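Spent most of February on the two-arm bench build at the Cisdale shared workshop. Notes below, mostly for whoever picks up the Jollstead code after me.

Both arms bolt to one body. Each gripper has its own small camera, plus one up at the head. Calibration file is 112 lines and I hate every one of them.

The job is stamping. One arm takes a small block and puts marks on a gridded sheet. Grid paper makes it easy to see drift.

Lids from the ink tins stay on the table – I use them as fixed landmarks when I compare camera views.

Log stands at 1,738 touches. I want 2,000 before I change the finger pads.

Red marks on the grid, seen from a gripper, from the head, then from a gripper again:
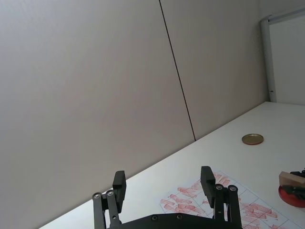
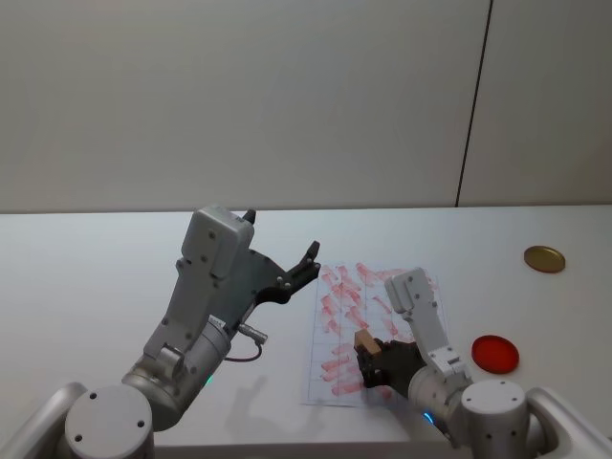
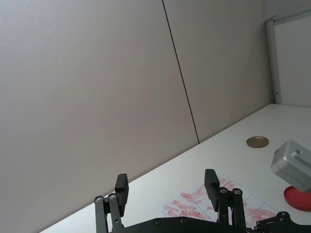

PARTS AND SETTINGS

Speed is 50 percent on the way down, full on the way back up.

Pads are the stock ones from Kragh. Danwood sells a softer set that I haven't tried.

Press depth is still set by hand. Next job is reading it from motor current – if anyone has done that with these grippers, tell me what filter you used.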